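**Ova - ring in sterling silver with oval amber**

Ova is a handmade ring from the Mazurek workshop. The band is sterling silver, 3 mm wide, with a soft matt finish. The amber is 11 mm long and 9 mm wide, and it sits low, so it does not catch on sleeves.

Each stone is cut by Tadeusz Sobczak. Amber is a natural material, so the colour of your ring can be a little lighter or darker than in the shop.
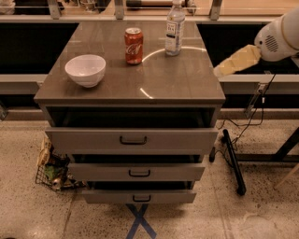
We make the ring in sizes 11, 16 and 17. For other sizes please write to us before you order - we need nine days more for them.

Please take the ring off before swimming, and keep it away from perfume. Clean it with a soft dry cloth only.

The ring comes in a small linen bag. Matching earrings: see Gindus.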